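Home > Bedroom & Bedding > Reader Reviews
Tags: blankets, fleece sheets, small apartment
By Tatiana Zelenák
February - 14 comments - 31 shares

Star grid blanket from Dreltero, after one winter

I bought this blanket in the first cold week, when our heating was being repaired and the landlord was not answering. I wanted something big, soft and not beige. My cousin Oľga Pešek already had one from the same series and she sent me the link. The price was 58 with delivery, and it came on a Wednesday in a plastic bag with a zipper, which I now use for storing the summer curtains.

First, the size. I ordered the large one for a double bed and it is really large. It covers the mattress and there is still enough to fold over at the far side. If you have a narrow bed, please measure before, or you will have half of the blanket on the floor and you will step on it every morning, as I did in the guest room.

The pattern is gray squares with white lines between them, and on this there are pink stars and pieces of writing in black letters. In the shop photo the stars looked more red. At home they are pink, and each one has a dark outline. The stars are not all the same size and the arms are a little crooked, like a child was drawing them. I like this. My husband says it is a blanket for a teenager, but he is the one who sleeps under it on Sunday afternoon.

I have it over an olive green fleece sheet from Jostberg. I was not sure about green and pink together, but the gray in the middle makes it calm.
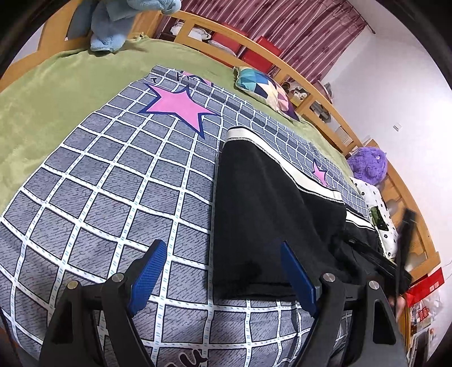 The large pink star and the white grid, with the green sheet behind.

Now about daily use. I do all my laundry folding on the bed, because our table is too small and the ironing board makes a terrible noise. So for me a blanket is also a work surface. Thin covers slide when I pull a shirt straight, and then the whole pile goes with them. This one is heavy enough to stay in place. I can spread out a black garment flat, pull the waistband even, fold it, and the blanket below moves only a little.

The grid helps also, which I did not expect. I use the white lines as a guide when I fold, so the pile comes out more or less the same width and fits in the drawer. Otakar Kratochvíl in the comments to my last review asked if a patterned cover is not tiring for the eyes when you sort dark clothes. For me no, it is easier. On my old navy cover I was always losing black socks until evening. 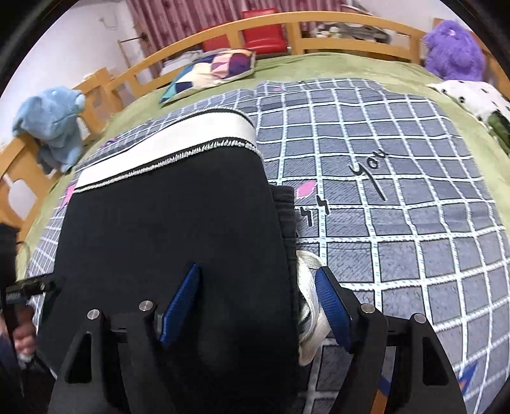 Black clothes are easy to find on the grid, also beside the word "you".

The lettering is the part I like the least. It is in a handwriting style and you can read it only when the blanket is completely flat, and in our bedroom it is never completely flat. Most days I see one word and some letters, and the rest is in a fold or under the laundry. I would prefer only stars.

Lint - yes, there is some. In the first weeks I found small gray hairs on everything black. I washed it two times at 30 degrees without softener, with nothing else in the machine, and after this it was much better. I still keep the Imow lint roller in the night table. The colors stayed the same as far as I can tell. Drying takes long, in our bathroom one day and one night.

The stitching on the border is good on three sides. On the fourth side one thread came loose and I fixed it by hand in five minutes. I wrote to the shop about it and received a polite answer and a discount code, which expired before I read the message.

I compared it with the Hubáček blanket that my mother has. Hers is thinner and dries faster, but it slides on the sheet and it makes small balls on the surface. For a sofa I would take hers. For the bed I stay with this one.

Would I buy it again? Yes, in the same size, and if they make it one day without the writing I will order a second one for the guest room, in the smaller size this time.

My rating: four out of five.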